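Venidgate sink cell: setup and upkeep
README, last edited 18 Apr 2021
Maintainer: Dexter Cabrera

What it is

One robot, one kitchen counter, one double-basin sink. The Jorkside cell handles produce, as does this one, but theirs has never had to cope with stainless steel. The current release holds 3,874 episodes, of which 1,377 use the dish rack. The rest were recorded before we owned one.

Before you switch on

Home the arm with the grippers open. The Juvton controller will let you home it with them closed and then sulk until restarted.

Run the head camera check with the blinds as you found them. Daylight on brushed steel shifts the exposure more than any setting in the config file, and a setting you change at nine will be wrong by lunch.

Laying out the sink

1. Open the rack out across the left basin until both blue end pieces sit flat, one on the outer rim and the other on the divider. If it rocks, it is not open far enough.

2. Put the pink roll on top of the rack, near the middle, long axis left to right. Produce goes in the right basin, bunched up by the divider. Do not arrange it nicely. The policy has seen enough nicely arranged vegetables. 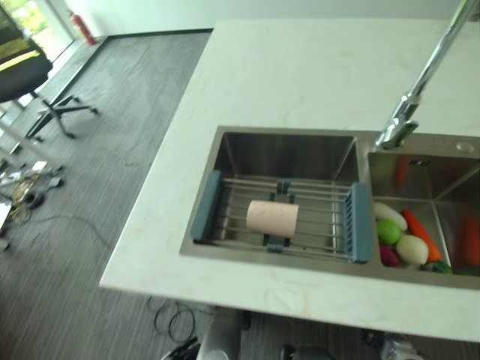
3. Swing the tap so the spout ends over the divider, at the back. The planner treats it as fixed and will drive into it with complete confidence if it isn't.

Weekly care

Wipe the finger pads, then check the wrist screws. Seven have gone missing so far and one was found in the lime. Log any replacement pads under Estrella, the part name we inherited and are too tired to change.

Known faults

Episodes up to 1,010 carry the old wrist offset. Apply the correction script once. Applying it twice gives you a different robot.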